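Robotics Club Corner > Student Projects > Sim arm block sorting (year one team!)

torquewench
Posted Friday, 4:12 pm
OK so I have been dying to post this. Our club finally has the Firkness challenge running in simulation and I am so happy with how it looks! Quick recap for anyone who missed the April thread: small colored blocks get dumped on a table, the arm has to pick them up and sort them, and every team writes its own grasp planner. We're calling ours Sudex. We've logged 106 runs so far and the kids are already fighting (nicely) over who gets to tune it next.

Views from the overhead, side and wrist cameras are below. I'd love opinions on camera placement, because we're split right down the middle.
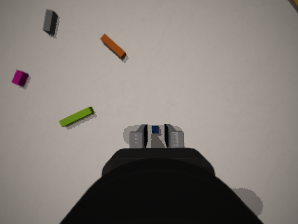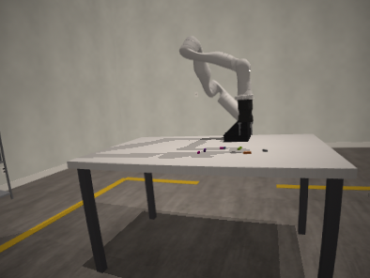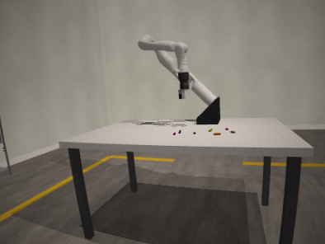
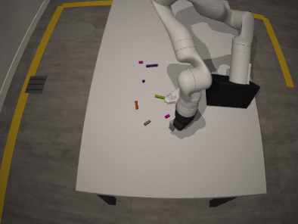
Sim renders of the block table. First one is the close view down past the fingers, the other three are from farther out.

gearhamster
Posted Friday, 4:40 pm
Love it!! The floor tape is such a nice touch. Is the planner working off the close view only? In the first one the little navy block is sitting between the fingers and the yellow one is barely in view at the top right corner, so if that's all you feed it, I'd worry about it losing track of stuff.

torquewench
Posted Friday, 5:03 pm
Close view only for now, yes. We tried mixing in a wide view and the planner got slower, and half the team wanted it gone. I'm in the other half, ha.

plywoodpete
Posted Friday, 5:21 pm
I'd side with the half that wanted it gone. Our team (Oei, we placed 9 last season) spent two months on multi-camera and it ate all our practice time. One good close view and a dumb search pattern will get a first-year team a lot farther. Students can understand the whole thing and fix it themselves.

gearhamster
Posted Friday, 5:34 pm
Disagree, Pete. Look at the steep one, the last picture. You get the spread of the blocks from up there, orange way out on the left, the magenta one near the fingertips. A close camera has to go hunting for all that. One wide snapshot before each pick costs you almost nothing.

plywoodpete
Posted Friday, 5:50 pm
And look how much table the arm blocks in that same picture. You'd be planning around a big black shape on the right half. The third one is too shallow, everything squashes into a row. If you must go wide, park the arm first and shoot from higher up.

torquewench
Posted Friday, 6:15 pm
Ooh, parking the arm first is a good idea, we hadn't thought of that. It folds up pretty tight in the second picture so maybe we start from something like that pose?

noodlebyte
Posted Friday, 7:02 pm
Different question, are you randomizing the block colors? We trained on fixed colors at Ganelano and the detector fell apart the minute someone swapped in a different set. Also check your shadows. The ones in the close view have really jagged edges and our detector loved to box those as extra blocks, especially next to the gray piece.

torquewench
Posted Friday, 7:20 pm
Positions are random, colors are not. And YES to the shadows, we get phantom gray blocks and couldn't figure out why! Is there a setting you changed or did you just train through it?

noodlebyte
Posted Friday, 7:31 pm
Bumped up the shadow resolution and softened the light a bit. Took 2 minutes. Do the colors too while you're in there, then rerun the same seeds so you can compare.

torquewench
Posted Friday, 7:44 pm
On it. Will post the new numbers when the runs finish, plus a parked-arm version so Pete and gearhamster can keep arguing :)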